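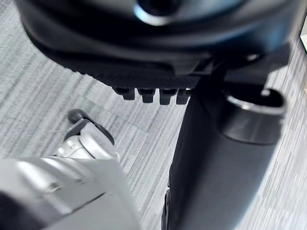

Black housing, underside teeth and column on the Vusholm stand.

Reviews > Workshop > Stands and Columns > Vusholm

The Vusholm is a freestanding column stand sold in one finish, black. It carries a wide molded housing on a single upright and is meant for a bench or a shop floor. I have used one since February, mostly with the housing at a fixed height, and took it apart twice to check for wear.

Construction

The housing is the best part of the product. The upper surface is smooth and curved, and it wipes clean with a dry cloth. Lower down the shape turns flatter and more angular, with a finely textured band along the bottom edge. The texture collects dust. A stiff paintbrush removes it.

Four short teeth project from the underside in a row. They are blocky, with rounded tips and narrow gaps between them. Mine have no play when pushed by hand. Debris does lodge in the gaps, and a folded piece of card is the right thickness to clear them.

The column is matte black and shows fewer fingerprints than the housing. Near the top it widens into a section with an open round collar. The rim is smooth, with no molding flash on the inner lip. Keep small screws away from it - the opening is dark inside and I have already fished out one washer with a magnet.

Assembly

The unit came in one carton and went together in 41 minutes. The manual has clear drawings but gives no torque value for the main fasteners. I tightened them by hand, then a quarter turn more, and rechecked after a week. One had loosened slightly.

Stability

With the housing fitted, the stand is top-heavy. On a level concrete floor it stayed put through normal use. On rubber matting it rocked when pushed near the top. Height at the upper edge of the housing measured 93 cm against my tape.

Compared with the Dursun

I owned the Dursun stand for two years before this. Its column is thinner and its housing rattled from the first month. The Vusholm is quieter but harder to move, with nothing on it that makes a good handhold. The Dursun has the better manual.

Verdict

Recommended for a permanent position on a hard floor. I would not buy it for a space where it has to be moved every day. Spare fasteners are sold separately and took three weeks to arrive.

Score: 7/10

41 comments | 60 shares

We use cookies to remember your settings and measure traffic. Accept | Manage preferences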